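# About Jarkovholm

We pack snacks into cloth bags. Chips, seaweed, crackers, the odd candy. Sorkton, since the Gajdoš shop closed and we got the keys.
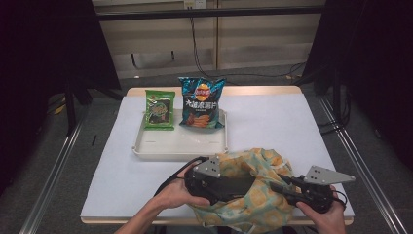 One customer wrote in to ask why we don't just use a box like everyone else, a box stacks, a box has a lid, and she wasn't wrong about any of it. Her order still goes out in a tote. She's reordered since, so.

Long answer: a bag gets used again. We see ours in the market in Sorkton with leeks sticking out of them. We've had one come back to us full of library books, left on the counter, picked up the next day. A box is in the recycling by dinner.

Short answer: we like bags.

## What we do

You tell us who it's for and how hungry they are. We put together a bag. It goes out by mail or you come get it.

That's the bulk of it. We do single bags for birthdays, exam weeks, a friend with a broken ankle. We do bigger runs for offices and schools and hotels, up to 500 bags in a go. Over that, please call first. We can do it but the hallway fills up and the people upstairs have to get past with their bikes.

Every bag starts on a tray. Somebody reads the order, picks from the shelves, stands the packs up on the tray so the fronts show. Then a second look, order in hand. Then the bag. It sounds slow and the first week it was slow. What it does is catch the mistakes while they're still sitting out on a table, and not after the bag's tied and labeled and sat in the pile with all the other bags that look just like it.

We used to skip the tray. Reached straight from shelf to bag. In our first spring a whole office got prawn crackers except for the one person who'd asked for them. So, trays.

## How a bag gets packed

People ask, mostly people who've tried to pack one themselves at home and crushed it.

- Heavy stuff first. Jars, tins, the boxed cookies. Flat on the bottom.
- Small flat pouches next, down the sides. Seaweed goes here. It's light but it snaps, so it stands up, never lies under anything.
- Chips last and on top. Always on top. Don't press the air out, the air is what's looking after them.
- Card tucked down the front where your hand finds it.
- Open the bag all the way before you start. Sounds dumb. Half the crushed chips we ever had came from somebody trying to feed a wide bag through a narrow opening.

A floppy bag wants to fall over while you fill it. Hold the mouth open, keep the bottom on the table. Once there's weight in it it behaves.

Tall chip bag and small pouch together is our most ordered pair by a long way. Something salty and loud, something salty and thin. If you don't know what to get, get that.

## The bags

The line is called Skarnero. It was the name of a fabric somebody liked and then it stuck to everything. Patterned totes, two handles, no zipper. Mint green with orange-yellow circles is the one most people know us by. There was a navy one that nobody ordered, and a mustard one that sold out by April and we never got the same yellow again. We tried. It came back brown.

Patterns change when the fabric changes. We buy ends of rolls when we can get them, so if you want fifty matching bags for a wedding, say so early. We'll hold fabric back for you.

Wash cold, hang up. They crumple. Iron if you care, we don't. They go out with creases in sometimes and we've had one complaint in all this time, very polite.

You can send a bag back to be refilled. Put a note in it. We'll mend a handle if it's gone, no charge, and off it goes again. Please take your own things out first. We've mailed home a glove, a phone charger and somebodys retainer.

## What goes in them

Snacks from all over. Seaweed, ridged chips, plain chips, rice crackers, sesame things, dried plums, wafers, roasted peas. A lot of it has labels in Chinese or Japanese or Korean and we write up a little card for each one with what it is and what it tastes like to us. Our cards are opinions. One of them says "like a nice pier." We stand by that.

The ingredients and allergens get a proper printed sheet, seperate from the card. Translated, checked against the pack. If a maker changes the recipe we change the sheet. If we can't read it and can't get it translated, we don't sell it. Simple as that.

We don't claim to be nut free. We aren't. There are roasted peanuts on the shelf by the window. If it's a serious allergy please don't order from us, we'd rather lose the sale.

We keep 713 kinds on the list. Not all at once on the shelf! The shelf holds what it holds. If something's out, we'll write to you and offer a swap, and we wait for you to say yes before it goes in.

Things we won't stock:

- Anything we tried and didn't want a second handful of.
- Chocolate in summer. It goes out as a bar and arrives as a puddle.
- Durian wafers. Tasted great. The room, though. The bags smelled for weeks.

## The room

Old Gajdoš premises, ground floor, Sorkton. It was a lamp shop. The name's still in the glass over the door and we've left it up, so look for Gajdoš and not for Jarkovholm or you will walk straight past. People do. There's a small sign of ours as well but it's low down and behind a bin on collection mornings.

Inside is one packing room and one shelf room and a sink. Tables are covered before we start and the covers get changed every shift. Trays washed every night. Nothing edible goes on the floor, ever, not even sealed cartons, those go on the low rack. The inspector liked the low rack.

Come in and look around if you're passing. Counter's open afternoons till 5. Mornings we're packing and the door's locked, knock loud. We can't hear over the tape gun.

## How we got here

Started with care packages. A kid away at college, a mother who thought the food there was bad, a tote bag because it was what was by the door. Roommate wanted one. Then the hall. That first winter it was all done on a kitchen table with the dinner plates pushed to one end, and everyone in the house ate what was left over and got pretty fussy about seaweed.

Then a hotel asked for a welcome bag on every bed. Then the school fair. We outgrew the kitchen in a month and the Gajdoš place came up.

Last year we sent out almost 2000 bags. For some companies that's a slow morning. For us it's a lot of chips.

No outside investors, no app. There was going to be an app. We spent the money on shelves.

## Working with us

We hire packers in the fall for the holiday rush and a few stay on. You don't need experience. You need clean hands, patience, and you need to be able to read an order to the end before you start picking. That last one's harder than it sounds. Everyone grabs the chips and then sees "no chips" on the line below.

New people spend the first shift just on trays. No bagging. Second shift, bags. We pay for both the same. Snacks with torn labels go in the basket by the sink and that's anybody's.

If you make snacks, send us a pack. One is plenty. Please don't send a pallet, somebody did.

## Schools and offices

Schools: we do a packing afternoon with younger classes, kids fill one bag each and take it home. They learn heavy first, light last, and they argue about what counts as light. Teacher picks the snacks ahead of time with us so there's no surprises at home. Ask early, spring fills up.

Offices: we can do a list where everyone picks their own, or the same bag for everybody. Same for everybody is cheaper. Own pick gets used more. Names go on a tag on the handle, spelled how you spell them in the list, so check your list.

Hotels and guesthouses: small bags, 2 snacks each, delivered flat-ish in crates. We take the crates back.

## Getting hold of us

Write through the order form, there's a box at the bottom for questions, it gets read. Phone is best after lunch. If it rings out we've got our hands full, try again in a bit.

Orders in by noon get packed next morning. Mail goes out at 4. Pick up any afternoon, bring the name the order's under.

Prices are on the order page and not here, last time we had them in both places and they didnt match for most of a year.

More photos when somebody gets around to it. New patterns too, there's a roll of green stripe in the shelf room waiting to be cut.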